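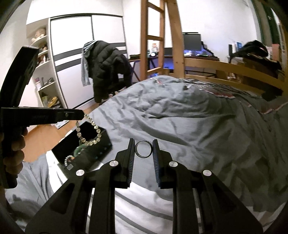 Household Handling Programme: progress to October

Issued 16 October 2024 would be the usual form of heading for this bulletin, but members of the programme have asked for the date to be given in full at the foot of each item, and it will be found there from now on.

The Household Handling Programme has completed its first period of collection in private homes. The programme is run by the Fludmont Institute, with tools supplied by Wareo and data storage provided by Drikell. Its purpose is to gather examples of ordinary household tasks, carried out by people using hand-held grippers, from which a learning system can be trained to carry out the same tasks with a robot arm.

At the close of the period, 1191 examples had been accepted into the collection. The target for the full programme is 2000, to be reached by the end of January. A further 575 recordings have been received and are waiting to be checked. Members will be told the result of that check in the next issue.

Small personal items

The larger part of the recent work has concerned small personal items, and jewellery in particular. Earlier collections at the Institute dealt mainly with cups, boxes and folded cloth, which are easily grasped and which forgive a poor approach. Rings, bangles and strings of beads are less forgiving. A ring standing on a duvet offers very little for the fingers to close upon, and the surface beneath it gives way when pressed. A string of beads changes shape as it is lifted, and its lower end must be guided into an open jewellery box while the upper end is held in the fingers of the gripper.

Tasks of this kind are carried out with a gripper in each hand. Collectors are asked to treat the two hands as partners: one may hold an item over the box while the other is brought to the next item on the bed. Where one hand has nothing to do, it should be kept still and open, and should not be put down.

The grippers in present use have two parallel fingers with blue ridged pads on the inner faces. The programme office has received several questions about replacement pads. These should be requested through the usual form, and collectors should not fit pads of their own, as a change in the grip surface affects how the examples may be used.

Choice of room

Examples are wanted from rooms as they are lived in. Collectors need not clear away clothing, toys or desk equipment, and a bed need not be made before work begins. The learning system must in time manage in rooms where a coat hangs over a chair and the bedding is rumpled, and examples recorded only in tidy rooms have been found to be of limited value. Coloured lighting may be left on if it is normally on.

Three matters should however be attended to. Letters, cards and other papers bearing names or addresses should be removed. Screens should be switched off or turned away if they show private material. Other members of the household should be told when recording is to take place, and should have signed the consent form if they are likely to enter the room.

Length and quality of examples

Each example should contain one complete task, from the first movement towards the item to the release of the last item in its place. Members of the checking group at the Noguchi site report that the most common ground for refusal is an early finish, where recording is stopped while the fingers are still closed. Collectors are asked to open the fingers fully, draw the gripper back and wait 2 seconds before stopping.

Dropped items are not a ground for refusal. If a bangle slips or a bead string falls beside the box, the collector should pick it up with the gripper and carry on at a natural pace. Recoveries of this kind are useful to the learning system and are under-represented in the collection at present. They should not, however, be made on purpose - staged errors are usually plain to the checkers and are set aside.

Items of value

Collectors are reminded that the programme cannot accept liability for loss or damage to personal belongings. Pieces of high value, or those which could not be replaced, should be kept out of the work altogether. A box of inexpensive pieces may be borrowed from the programme office on request.

Next period

Work on jewellery will continue until the waiting recordings have been checked. The programme will then move to desk items, including cables, pens and earphones. Collectors who wish to take part should confirm their interest with the programme office, stating whether they already hold a pair of grippers.

Fludmont Institute, Household Handling Programme
October 16, 2024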